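Flendeck 桌面分拣套件 试用期安全检查表(附检查意见)

送检单位:Kundon
使用单位:Evus 二楼装配间
检查人:Wichai Sukprasert
陪同:Shaimaa Radwan
检查时段:上午,断电检查在前,通电检查在后
结果写法:合格 / 需整改 / 未查

一、文件与交付

1.1 中文操作手册随机交付:合格
1.2 风险评估报告:需整改
意见:报告按空桌面写的,没有把桌上垃圾桶算进去。夹爪要在桶口附近开合,手指与桶沿之间的夹点应单独列一条。请 Kundon 的 Nuno Henriques 补一页,不用重做整份。
1.3 备件清单:合格
1.4 保修条款:未查
意见:采购那边还在谈,不归本表管。

二、安装与固定

2.1 底座螺栓有防松标记:合格
2.2 底座警示标签清晰、未被遮挡:合格
2.3 桌脚调平并锁紧:需整改
意见:靠窗一侧的桌脚锁母没有拧到底,用手推桌角能感觉到晃动。当场拧紧后复查正常,但安装单上这一步是打了勾的,安装人员以后请拧完再勾。
2.4 线缆走向:需整改
意见:底座前面的黑色线缆要加线卡。地面上那根加盖线槽,或者改从桌后绕行,两种做法都接受。

三、急停与防护

3.1 急停按钮在操作员伸手可及处:合格
3.2 按下急停后机械臂停止,夹爪保持当前开度:合格
意见:连按3次,结果一致。
3.3 急停复位后不得自行恢复运行:合格
3.4 工作区地面标线:需整改
意见:现有标线只画到桌子前沿。右侧也要画,取物料的人习惯从那边走。
3.5 速度限制:合格
意见:试用期内锁定在额定速度的30%,密码由 Souad Farouk 保管。要调速先找她签字,不接受电话通知。

四、夹爪

4.1 两指开合顺畅,无卡滞:合格
4.2 指尖衬片无翘边、无松动:合格
4.3 夹爪与法兰连接处螺钉力矩:合格
4.4 腕部线缆接头插紧,有余量:合格
意见:余量够用,但末轴转到极限位置时接头会受一点侧向力。建议换弯头插件,Jagadeesh Warrier 说仓库里有现货。本条不影响试用。
4.5 断电后夹持力:未查
意见:缺测力计,下次带来补测。

五、试运行物料

试运行用的是日常废弃物:带标签的塑料瓶、瓶盖、揉皱的纸巾。套件宣传页上写的适用对象也是这几类,所以没有另选样品。

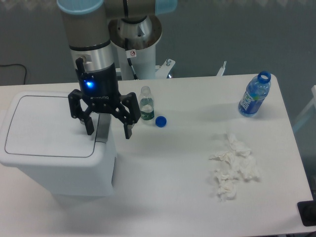
5.1 瓶内残液:需整改
意见:手册要求瓶子倒空再上桌,实际做不到,大家扔瓶子时多少会剩一点。残液洒在桌面上会往底座方向流。要求在底座前加一道挡水条,高度由 Kundon 定,图纸先给我看。敞口瓶单独试,不与盖好的瓶子混在一批里。
5.2 瓶盖:合格
意见:瓶盖平放时指尖要贴近桌面才夹得住,下压高度的下限请在程序里锁死,不要留给操作员现场改。
5.3 纸巾:需整改
意见:成团的纸巾应逐个夹取。一次夹起好几团时,散落的纸可能挂在手指连杆上,班后清洁要加上这一项。
5.4 玻璃、刀片、电池:禁止上桌
意见:手册第14页有写,字太小。请印成单张贴在操作位旁边。
5.5 桌面无关物品:需整改
意见:每次启动前由操作员清一遍,黑色的东西尤其留意,培训时说过相机对深色物体识别较差。

六、垃圾桶

6.1 桶的位置固定:需整改
意见:目前靠目测摆放。桌面贴定位角,或者做一个浅托,换袋以后放回原处才有依据。
6.2 桶盖状态确认:需整改
意见:程序里没有“桶盖已打开”的确认步骤。盖子关着时夹爪仍按原高度下降,会压到盖面。整改完成之前,由操作员目视确认后再按启动。
6.3 换袋时机械臂停在安全位:合格

七、人员

7.1 操作员完成培训并签字:合格
意见:Abdel Rahman 培训点出具的记录已归档,课时105分钟,含急停练习。
7.2 清洁人员告知:需整改
意见:晚班清洁不清楚这张桌子能不能擦。断电挂牌后可以擦桌面,不要擦夹爪和线缆接头。请 Shaimaa Radwan 写一张告知单。

八、结论

同意继续试用,限速不变,有人值守。1.2、2.4、6.2 三条整改完成前不得无人运行。3.4、5.1、6.1 在试用期内完成即可,其余由 Evus 自行处理,完成后在本表对应条目旁签名。

复查由我来做,4.5 一并补测。整改照片发到 Flendeck 项目邮箱,标题写条目号。

检查人签字:Wichai Sukprasert
使用单位签字:Shaimaa Radwan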